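Wanted: Contributors for the Hallow Gazetteer

Posted Jul 7, 2018

Okay, so I finally admit I can't do this alone. For the last few years I've been putting together a gazetteer for Hallow, the sword-and-sorcery setting I started back when my gaming group wanted somewhere hot and dusty to get killed in. It has grown into a shared world with its own little magazine and 672 entries on the site, and a lot of those entries are one line long and say things like "city, has a wall." I'd love some help!

I'm looking for people to write up places. Cities mostly, but also ruins, roads, islands, swamps, one very large staircase. The next big batch covers the southern coast, from the port of Ovia down to the salt kingdom of Drevell, and I want it finished by the end of September so the map people can get going.

What you'd be writing: entries of 440 words or so, give or take a paragraph. Each one should tell a reader who lives there, who's in charge, what they're afraid of and what a thief might want to steal. I like a short quote at the top from a made-up traveler or a bad poet. Rules stats are optional, and if you hate doing them just leave them off and I'll fill them in (I kind of enjoy it).

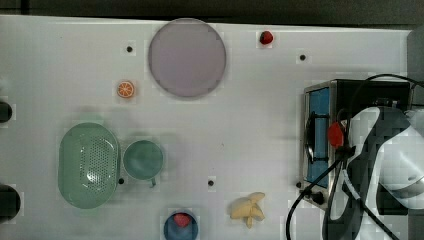
You don't need to have read everything. Please don't try! There are five stories I'd call required, and I'll send you those along with the timeline and the style notes. If you've read a lot of the old pulp stuff you'll feel at home pretty fast, but I'm just as happy to hear from somebody who came in through video games or comics. What I don't want is another city of evil wizards that's evil for no reason. Drevell has sorcerers, sure, but they also have rent to pay and a harbor to dredge.

Now the money part. It's small. I can pay 60 dollars per finished entry, on acceptance, and you keep the right to use your own characters elsewhere. The place names stay with the setting. You also get a copy of the printed book, which we're doing through Villanueva Press, a tiny outfit that did our first two map folios and was very patient with me both times. The last folio went out to 1,324 backers, so people will really read your stuff.

To apply, send me one sample entry, 200 words or less, about any place you like. It can be from your own setting or brand new. Tell me also which part of the coast you'd want, and how many entries you think you could manage before the deadline (one is fine, I mean it). No resume, please. Paste the sample right into the message, my mail program chews up attachments.

The contact form at the bottom of the site goes straight to me, so put "southern coast" in the subject line. I read everything and I'll answer everybody, though it might take me a couple of weeks if a lot of you write. The staircase is already taken, sorry, I'm keeping that one.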